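Mar 11, 2026
by Boltell
4 min read

Okay, paper flower people, a thread! I finally worked out how to get that soft, slightly see-through petal look with coffee filters and colored pencil shavings, and I have been making them every evening since. Pull up a chair.

I started because of a wreath. I wanted peonies for the front door, the silk ones at the craft store were pricey and kind of shiny, and I had a giant sleeve of basket-style coffee filters left over from a machine we don't own anymore. So, filters it was.

Supplies first. White basket filters, watercolor pencils (NOT regular colored pencils, I tried, they just sit there), a little sandpaper, a spray bottle, floral wire, floral tape, and a glue you trust. Mine is Clarar, the tacky one in the squat bottle, and it grabs thin paper without soaking through it.

For pencils I use a set from Prakula. Any watercolor pencil will do this, though. If you have a half-dead set in a drawer from some long-ago art phase, go get it!

The method: flatten a filter on a piece of freezer paper, mist it until it's damp but not puddling, then rub the pencil tip over the sandpaper so the dust falls onto the filter. It blooms. You get these tiny freckles of color that spread out and go fuzzy and I could watch it all day.

Put the heavy color in the middle and let it fade toward the ruffle. Real peonies are often darker down at the base, so once it's gathered up you get that glow from inside the flower. The first time I saw it I yelled loud enough to scare the dog.
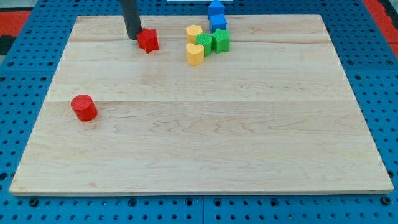
Let them dry all the way before you cut. I know. I KNOW. But damp filter paper tears if you so much as look at it, and the color keeps creeping for a while after you think it's done. I hang mine on a string over the bathtub and go make dinner.

For one peony you'll want six filters. Fold each one into quarters and cut a wobbly scallop along the outside edge. Do not make it neat. My neatest flower looks like a cupcake liner and my messiest one looks like it came out of a garden.

Then trim them down so you have a few sizes. Two small ones for the center, the rest bigger. Pinch the smallest at the bottom, twist it around the end of the wire, wrap with floral tape. Add the next one, turn it a bit so the scallops don't line up, pinch, tape. Keep going until you run out.

Stretch the tape as you wrap! It only gets sticky when it's pulled. I spent most of last November thinking I had bought bad tape.

Once it's all together, go in with your fingers and fuss. Scrunch the middle petals, curl the outer ones back over a pencil, pull a couple apart so they're uneven. This is my favorite part and also where I lose an hour.

Colors I've loved so far: dark pink with a tiny bit of orange, plum fading to nothing, and a butter yellow with green dust right at the base. Colors I have not loved: red. It goes straight to valentine. Maybe you'll have better luck with it than me.

Leaves are the same trick with two greens and a touch of brown, cut in long pointy ovals. Glue a piece of wire down the back of each so you can bend it. I cut four per stem and then usually add more because I can't help myself.

If you're hanging these on a door, keep them somewhere covered. They're still water-based color on thin paper, and one good rain will turn them into soup. Mine live on the inside of the door now — looks just as pretty, and I get to see them more than the neighbors do.

Next up I want to try dahlias, which need way more petals and probably more patience than I've got. I'll add to this thread when I have one that holds together!

Comments

Lü
Do the cone-shaped filters work? I have a whole box.

Boltell
They do for leaves! For petals you lose the ruffle, so I'd stick with the basket kind.

mossandtwine
Tried the plum one last night and it's gorgeous. Used an old nail file in place of sandpaper and that was fine too.

paperpatty
The tape thing!!! I have thrown away so much tape.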